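# Teardown cell: where the money goes

I've been putting together the equipment plan for our PC teardown cell at Brullovell, and a few people asked to see what we'd be paying for. So I'm starting a little gallery! Only one picture so far – more once the second bench is wired and I get a free Sunday.

Quick background for anyone new: Noémie Thibodeau and I have two quotes on the desk, one from Penner and one from Skinard. Penner is cheaper on the arm and a lot pricier on everything that bolts to it (funny how that works). Skinard wants $1,014 for spare fingers and a year of phone help, and I'm leaning their way. Vernon Hawthorne would like me to stop leaning and fill in the form.

We've also put in for 3 fixture plates, because every time the parts change the plate changes too, and I'd hate to have the whole cell waiting on a print.

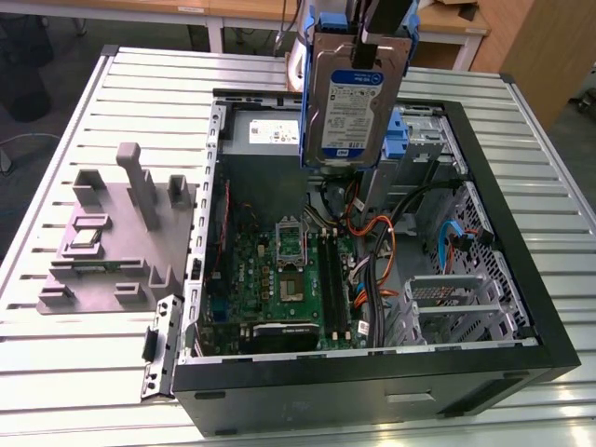
**Do we need to buy a second arm this year?**
Only if we go past about 1,000 towers, and our plan doesn't get near that. I'd spend it on fixtures first.

Hard drive in its blue caddy, over the open tower. The gray plate on the left has a spot for the CPU chip, and plates like that are the line I keep bumping up in the budget – small parts need somewhere to sit!

Gaétan Poirier has the spreadsheet if you want to argue with my numbers.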